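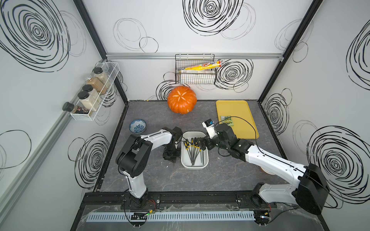
How should a set of needle files be stored so the teeth stay sharp?

Keep them clean, keep them dry, and keep the cutting surfaces from rubbing against each other. A shallow tray with all the handles at one end will do for a set in daily use. For anything longer than a few weeks, put each file in its own sleeve or slot.

Posted Tuesday, June 29, 2021
14 shares | 4 comments

A needle file is a small piece of hardened steel covered in very fine teeth. The steel in another file is as hard as the steel in the one you are holding, so when two of them grind together in a drawer, both lose teeth. Most of the worn files people bring to my bench were worn out in storage.

The steps below are for an ordinary set with plastic grips. The whole job takes less time than a cup of coffee once you have done it twice.

What you need

A file card or a stiff brass brush
A stick of plain white chalk
A dry cotton rag
A shallow tray with a flat bottom
A canvas roll or a strip of heavy cloth, for long storage

1. Clear a place to work

Use a hard, smooth surface that you can wipe down. Metal filings get into carpet and wood grain and they are hard to get out again. If you work at a table that is also used for food, move the food off first and wipe the whole top when you finish.

2. Brush each file

Hold the file by the handle with the tip resting on the table. Brush in the direction the teeth run, which on most needle files is at an angle to the shaft. Do the flat faces first and then the edges. On a round file, turn the handle a little after every stroke.

If a bit of aluminum or brass is stuck in the teeth, push it out with the end of a piece of soft brass wire. Don't use a steel pin. I use the trimmed end of an old Moriarty brush, which has gone too bald for anything else.

3. Wipe and chalk

Wipe the file with the dry rag. Then rub chalk lightly over the teeth. Chalk fills the gaps so that soft metal doesn't pack in the next time, and it takes up some of the moisture left by your fingers. Tap off the extra.

Do not oil a file you plan to use soon. Oil holds the filings in place and makes the file skate on the work.

4. Lay them in the tray

Put the handles together at one end and let the shafts spread out toward the other, like the ribs of a fan. The handles are thicker than the shafts, so they set the spacing for you. In a fan of six, the tips should sit far enough apart that you can pick up any one of them without dragging it across its neighbor.

A white or light-colored tray is best. Dark steel shows up well against it and so do filings, which tells you when the tray needs to be emptied. Mine is a Terasholm drawer insert, but a plain food storage lid is fine if it is flat and has a lip.

5. Lift, don't slide

Take a file out by the handle and raise it straight up before you move it sideways. Put it back the same way.

6. For long storage

Wrap each file in a strip of canvas or slip it into a roll with sewn pockets. The Lodine roll fits short sets, though the pockets are tight for fat handles. Put it in a drawer away from the sink. If the room is damp, add a packet of silica gel and check it in July, when the air here is at its worst.

A note on grit

Needle files are sold by cut number. For cleaning up small parts I use a No. 2 most of the time and finish with 400 paper. Keep coarse and fine cuts in separate trays if you own both. The cut is usually stamped near the handle, and the stamp is easier to read with a little chalk rubbed into it.

Rosaura Huamán

4 comments

benchdog40
I had a set from Nonska rattling around in a coffee can for years. Brushed them last night and three still cut fine. The half-round is finished.

Rosaura Huamán
Keep the half-round for wood or plastic. A file that won't bite steel can still be useful there.

tillie_m
Does the chalk have to be the blackboard kind? I only have sidewalk chalk.

oldmill389
Plain blackboard chalk. Sidewalk chalk can be gritty, mine left scratches on brass.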